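Journal > Audio > Bench Diary

This site uses cookies to remember your reading preferences. Accept / Manage settings

April 16, 2023

Second listening day with the Stellolum. Firmware reloaded before breakfast because the left channel was again coming up lower than the right after standby. Reload fixed it. Logged the fault under the same heading as last time and wrote to Söderlund support, attaching both sweeps.

Placement still unsettled. With the cabinet against the wall there is a broad lift below the vocal range that the "shelf" setting reduces but does not remove. Moved it out by one hand width and the lift narrowed. Moved it out by two and the speaker began to sound thin from the chair. Left it at one.
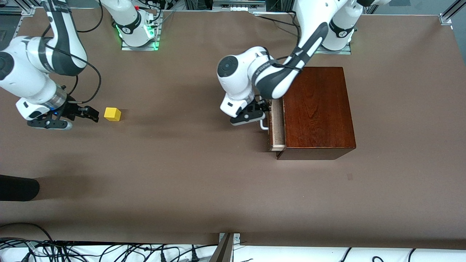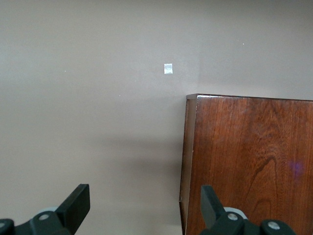 Battery figures next. The manual claims 25 hours at low volume. My first run ended well short of that, but I had left the wireless link searching for a second unit the whole time, so the run is void. Repeated it with pairing off and the level fixed at 2 on the dial. Still going at the time of writing. The level mark is hard to read in lamplight, so I want a reference patch on the wall behind the shelf, a small white rectangle like the one stuck on that taupe wall, to bring the chair and speaker back to the same line each session. Masking tape will do. The pencil cross I used in December has rubbed off.

Märta Lindqvist called from Grodville in the afternoon. She has the older Foldale on her kitchen counter and hears no standby fault, but hers never leaves mains power. Asked her to unplug it overnight and report. She also thinks the Foldale has the better treble. I disagree, though I have not had the two side by side.

Evening: played the same 3 tracks in the same order, first wired, then wireless. Wired has slightly less hiss in the quiet passages. No difference in bass that I could pick out. Delay on wireless is noticeable with video and irrelevant with music. The play counter in the app reads 3,278, a total carried over from the previous owner. Reset option is grayed out.

To do: tape, second battery log, longer cable. Check the rear port for the rattle on low piano notes.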